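Jirnton Planner 2
Two-arm motion planning software, reviewed for the Skernside equipment list by Fionnuala Lenihan
Page updated 04/01/2026

What it claims
Proletti, who sell it, say Jirnton will plan for two arms sharing one table and keep them out of each other's way with "no tuning". I have heard that before. We did tune it, for most of a fortnight.

What we got
Over 659 pick requests on coloured blocks it returned a usable plan for 541. The brochure has a higher number and doesn't say what was on the table. Most refusals came when two blocks were touching, and the log only says "no grasp". Which block, which finger, which arm? You have to work it out yourself.

Planning time is capped at 30 seconds by default. Lower it. If it hasn't found a path early on, it rarely finds one.

Perception
Sold separately, as the Daneshvar module. It handles plain cubes on plain paper well enough, but I wouldn't buy it on the strength of that. Red and orange-red still need their thresholds set by hand.

Licence
Per arm, so a pair needs 2. The simulator is included and is the best part of the package.

One arm holding a red block, the other waiting open over the table:
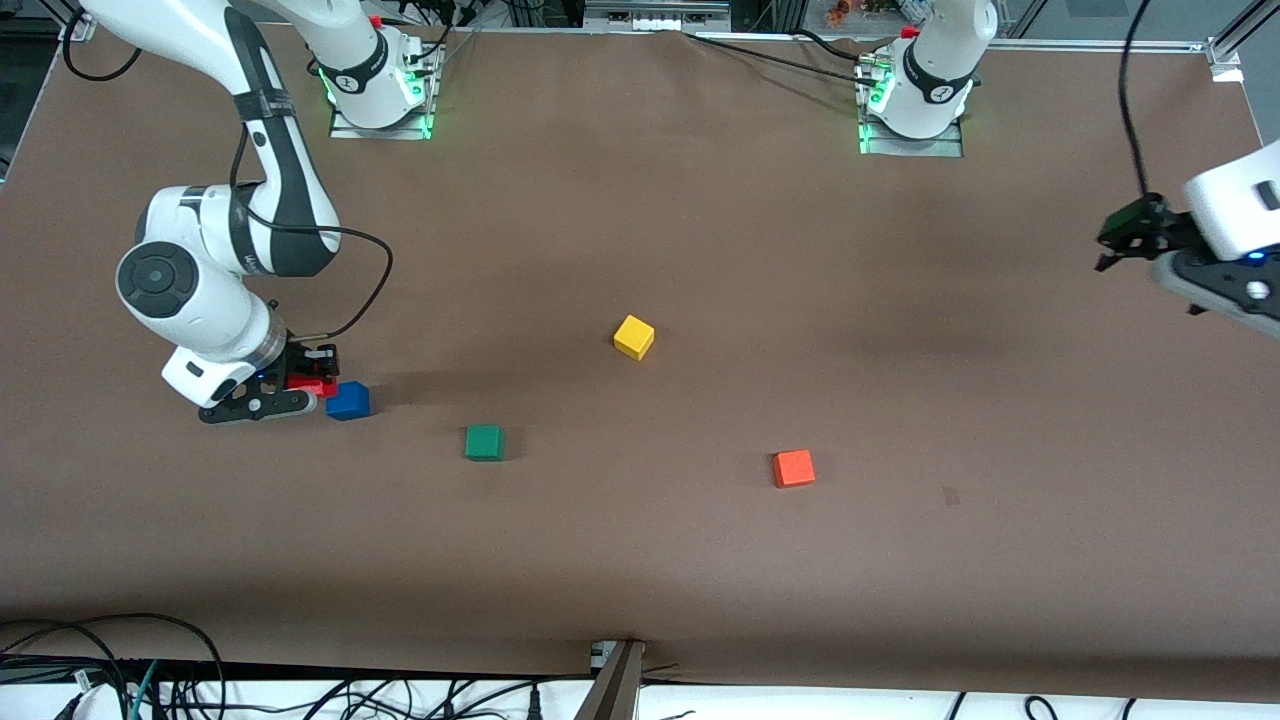 Before you order
Ask for the June trial build and run it on your own parts. Get the support hours in writing.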